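10/29/26, carton folding, bench 2

Picked up where Hjalti left off. Task is still the pink die-cut blank for the Stemthorpe order: raise the back flap, fold in the sides, tuck the front. Teleop only, no policy running. Target for the set is 100 good demos. Yakubu drove first and I sat at the logging desk, then we swapped after lunch.

Startup notes. Left leader arm was off at the elbow again, enough that the follower jumped when we engaged. Re-zeroed both leaders against the printed jig and it went away. If you start a session and the left side kicks, stop and re-zero, do not try to drive through it. I changed the engage ramp from instant to slow in the config and left it that way. Beverley, shout if that breaks anything on the Gronow bench, they share the file.

First attempts were poor. We were both grabbing the flap too near the corner and the board twisted as it came up. Better way, which Yakubu found by accident: keep the left gripper low on the sheet as a stop, bring the right one in over the flap from above, close, then lift with the wrist and hardly move the shoulder. Slower but it looks the same from one demo to the next, and that matters more to us than speed at this point. Please everyone use this from now on. The earlier ones done the corner way are tagged "old grip" and should stay out of training until Sosina has looked at them.

Other thing with the grip: the fingers give quite a lot when you squeeze, and there's no force feedback on the leaders, so you can't feel when you have the board. Both of us were over-closing. Watch the wrist view and stop closing when the fingers sit flat on the panel. Bethel thinks we should cap the gripper command in software. I'd like to try that, but after this set, so the data is all of one kind.

Episode 456 in the log has no right wrist video. The stream dropped and the recorder carried on without complaint. Deleted it. Added a check that refuses to save if any camera is short by more than 6 frames. Hjalti, can you look at the hub? It is the second drop this week and I don't trust the cable.

Blank position: I had been putting it down square to the rail every time out of habit. Yakubu pointed out that the February set failed for exactly this reason - the policy was fine on a square blank and lost on anything else. We now turn it a bit by hand between episodes, no pattern to it, and slide it a little toward one arm or the other.

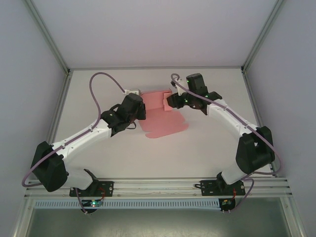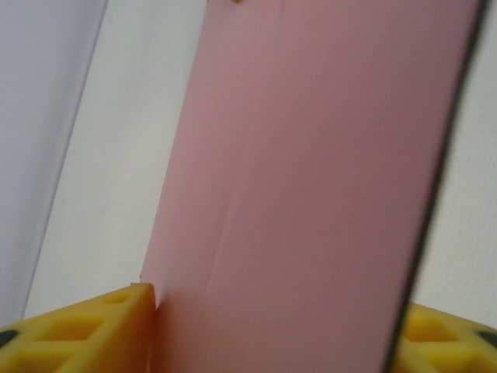 Count at end of day is 50 good ones on the new grip, so half way. The second fold is still the weak part. I tend to let go with the left before the right has settled, and Yakubu waits too long, so our demos differ there and you can see it in the gripper plots. We agreed to pause for one breath after the right closes, then release the left. Not very scientific but it should bring us closer together.

To do:
Hub and right wrist cable (Hjalti)
Look through "old grip" episodes (Sosina)
Ask Kesska if the next blanks come from the same die. The crease on this lot is stiff and I don't want to train on it if it's going to change.
Leaders are parked and powered down, follower config saved as carton_b. I have bench 2 again tomorrow morning, Bethel has it after that.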